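# First time organizing a march, do we need a permit if we stay on the sidewalk?

**posted by Zarka, May 8, 2021**

Hi everyone, I've been reading this board for a long while and finally made an account, so please be gentle with me! A bunch of us in my neighborhood have been trying to save our branch library, which the city wants to close in September. We've written letters, we've gone to the budget meetings, and we have a petition with 1,650 signatures on it (I carried a clipboard to every bus stop on my side of town, and my knees will never forgive me). The council thanked us very politely and moved on to the next item.

So now we want to march from the library to City Hall. It's a little over a mile. My sister-in-law swears you don't need a permit as long as you stay on the sidewalk, but a man at the copy shop told me that any group over 50 has to have one. We had 177 people say yes to the email and I have no idea how many will really come. I'd also like to have someone speak on the City Hall steps at the end, with a small speaker and a microphone if that's allowed.

I'm 68 and I have never done anything like this. I don't mind making a fuss but I'd like to know beforehand which kind of fuss I'm making, if that makes sense. We're a medium-sized city in the Midwest. Thank you all so much!

---

**Jukier**

Welcome, and good for you! I've helped put together a fair number of these over the years (tenant stuff mostly, and one very long fight over a bus line), so let me tell you how it usually goes, with the warning that I'm not a lawyer and your city's rules are the ones that count.

Your sister-in-law is mostly right. In most places in the US you can walk on a public sidewalk with signs and chant your heart out without asking anybody, so long as you obey the crossing signals and leave room for other people to get by. Where it changes is when you take up the street, block traffic, or use amplified sound. Some cities also have a number written into the ordinance, and that may be where your copy shop man got his 50. It could be 25, it could be 100, or there might be no number at all. Go to your city's website and search the municipal code for "parade" and "assembly." They nearly always file it under parade, which made me laugh the first time, as if we were bringing floats.

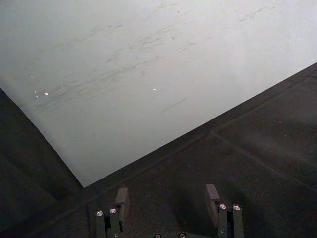
The microphone is the part I'd look at first. A sound permit is often a separate form from the march permit, sometimes from a different office, and the steps of City Hall may have their own reservation calendar on top of that. Call the clerk and ask, "What do I need to have a speaker and a microphone on the steps?" and write down the name of whoever you talk to. Clerks are usually lovely about it. If there's a fee, ask if it can be waived. We were quoted a fee of $254 once and it went away when we filled out a one-page hardship form that wasn't mentioned anywhere on the website.

With 177 yeses I'd plan as if all of them are coming. Pick out several people to be marshals, give them something bright to wear, and put one at each corner you have to cross. On a sidewalk a group that size stretches out a lot longer than you'd think, and the folks at the back get stuck at the light, so have the front stop and wait for them. Bring water. Find out where the bathrooms are! And if you have people who can't manage a mile, have them meet you at the steps, with chairs. Some of our best signs have come from people in lawn chairs.

---

**Ondance**

just get the permit. its not hard. we had 2,000 at ours and the cops were fine

---

**Stockdale**

I agree with most of what Jukier said, but I'd add one thing about timing. Lots of cities want the application a couple of weeks ahead, and some want it a whole month ahead, so please call before you print the date on anything. We printed our flyers first, and I spent an evening at my kitchen table with a marker fixing every one of them.

There's often an exception for short-notice events if something comes up in the news, but it doesn't sound like you need that. Also look up whether your state has a legal group that puts out a "know your rights" sheet for protesters. Many do, it's free, and you can hand it to your marshals.

Good luck with the library. Please come back and tell us how it went, I'd love to hear!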